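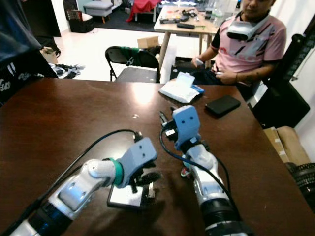
Hevcombe report finds household robots still a long way from useful

MALWOOD — Families hoping to hand the tidying to a machine should keep their own hands free for now, according to a report released in May by Hevcombe, a consumer testing group.

Hevcombe reviewed 313 attempts at ordinary chores by two-armed tabletop robots, among them clearing a table, sorting toys and folding towels. The robots finished 70 without help. The report did not count a chore as finished if a person had to step in, a rule that two of the manufacturers contacted for the study called too strict. Hevcombe kept it.

"A dishwasher that needed someone standing next to it would go back to the store," the report says.
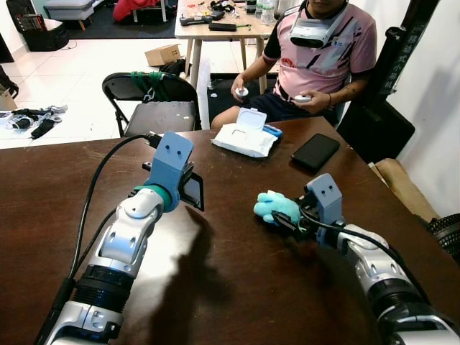

Sales claims are the report's main target. Makers like to show a single good grab, and a single good grab is easy to come by. A soft plush toy pinched between two gripper fingers makes a nice picture, but it says little about a full toy box, or about the wet wipes and phone sharing the same table. Hevcombe also wants sellers to say plainly when a person with hand controllers is part of the setup.

Shop-floor work came out somewhat better. At the Jindov packing plant, a Tsuji arm loaded identical cartons for 11 shifts — and stopped when the carton size changed.

The full report, with chore-by-chore results, is available on request from the Hevcombe press office in Malwood.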